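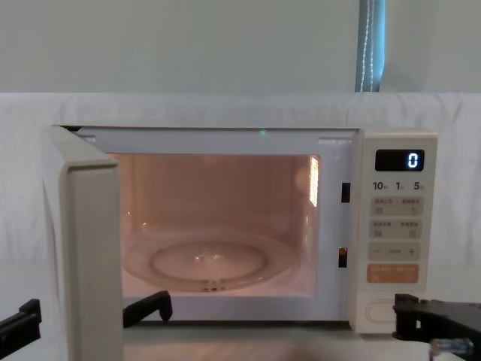

What does Gretwood do?

Gretwood supplies, installs and services loading dock and industrial door equipment for warehouses, food distributors and light manufacturers. Our main lines are vertical storing levelers, dock seals and shelters, vehicle restraints and sectional overhead doors.

About the Company

Gretwood was founded in Atelham in 2000 as a repair shop for dock seals and overhead doors. The original building had 15 employees and a single service truck. Today the company employs 93 people and maintains service contracts at 81 sites across the region. Our offices, parts counter and training room remain in Atelham, on the same lot as the first shop.

In December of our tenth year we acquired Mateos, a family-run door company with a long record in cold storage work. The Mateos name is still used for our insulated door line, and its installation crews continue to serve the customers they served before the purchase. 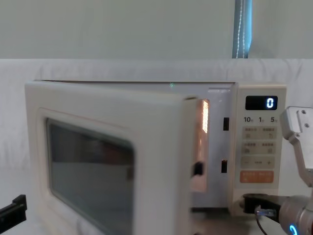
Countertop microwave oven with the door open.

Equipment and Service

Every installation begins with a site survey. Our staff record the dock height, the pit dimensions, the grade of the approach and the types of trailer received, and a written recommendation follows. Where existing equipment can be repaired at a sensible cost, the recommendation will say so.

Planned maintenance is offered on a quarterly or twice-yearly basis. Each visit covers springs, rollers, hinge pins, bumpers and controls, and closes with a written report to the site manager. Service records are kept in Ciltik, our in-house maintenance system -- customers under contract may request copies at any time. 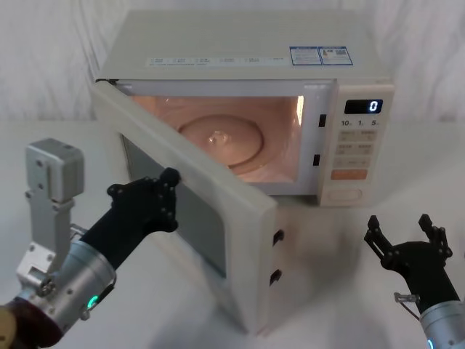 Gretwood holds its labeling to the same standard as its workmanship. All dock and door equipment leaving our shop carries a rating plate and a serial number, and the plate must match the record in Ciltik before the unit is released. Our staff place labels where they can be read without removing a cover, much as the two blue-bordered stickers on the microwave oven sit side by side on the outside of the casing. Replacement plates for older units are available through the parts counter.

Working With Us

Requests for a survey, a quotation or a replacement part may be made in writing or at the Atelham office. Contract customers should have the serial number of the unit at hand -- it is also printed on the most recent service report.

Page last reviewed 07/11/2022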